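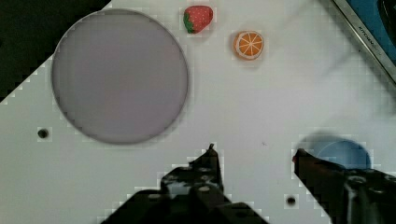
November, morning, bench by the window

Back on the play food set today. Setareh left me a note saying the plate question has to be settled before we talk to Pacheco again, so that's what I've been at since I got in (tea first, obviously).

Where we are: the lavender-grey plate is still my favourite of the lot. I like the slightly darker line round the rim, it gives small children something to aim at when they're putting things on it, and the colour is quiet enough that the fruit does all the shouting. Lourenço thinks it's too grown-up and wants the yellow back. We had the yellow at Nirkau in the spring and the banana vanished on it completely, I did remind him of this.

Put the strawberry and the orange slice out beside the plate on the white top to look at the reds and oranges together. The strawberry is fine. More than fine, I'd happily leave it alone for good — the pale speckles read as seeds straight away and the green leaves give it a proper top, so even lying on its side you know which way round it goes. The red is quite hard and bright, though, and next to it the orange looks a touch soft. Abilio says that's just how oranges are. Fair enough, but I'd still like to try the segments one shade deeper while keeping the thin white lines exactly as they are. If those get any thicker it starts looking like a bicycle wheel, and we've been there already with the lemon!

The other thing about the slice is that it lies flat. It's a disc, so of course it does, and little hands have trouble getting a fingernail under it. Roel brought his niece in last month and she pushed hers all the way to the edge of the table so she could catch it as it came off. Very clever, but a parent at home is going to spend the afternoon picking fruit up off the floor. Options as I see them: make it a bit thicker, or round off the bottom edge so you can tip it up with a thumb. I prefer the rounding. Conceição is going to price both, she reckons 5 sample slices of each is enough to tell.

Washing test: 40 degrees, 11 rounds so far on the old batch. The strawberries have come through well. Two of the slices have gone a bit dull on the rind, which I want to look at again in daylight before I write anything official. Ornon asked for the results as a table, so I'll do them a table, but the notes stay in here.

Size check against the plate, just by eye: one strawberry and one slice leaves lots of room, and I think the set wants something long to go with them. A carrot? A bean pod? Everything we've made so far is short and dumpy. Abilio is keen on asparagus, which I can't see any three-year-old asking for, but he's drawn it and it's a lovely drawing, so it's pinned up over the sink with the rest.

Name on the box is still Pomis. Setareh likes it, I've stopped minding.

To do:
deeper orange, one shade, same white lines
ask Conceição about the rounded edge first, thickness second
find the yellow plate and show it to Lourenço with a banana on it
more washing powder
ring Pacheco after lunch, plate colour only, don't get drawn into the carrot

Later, 4 pm: Pacheco are happy with the lavender-grey. They asked about the carrot.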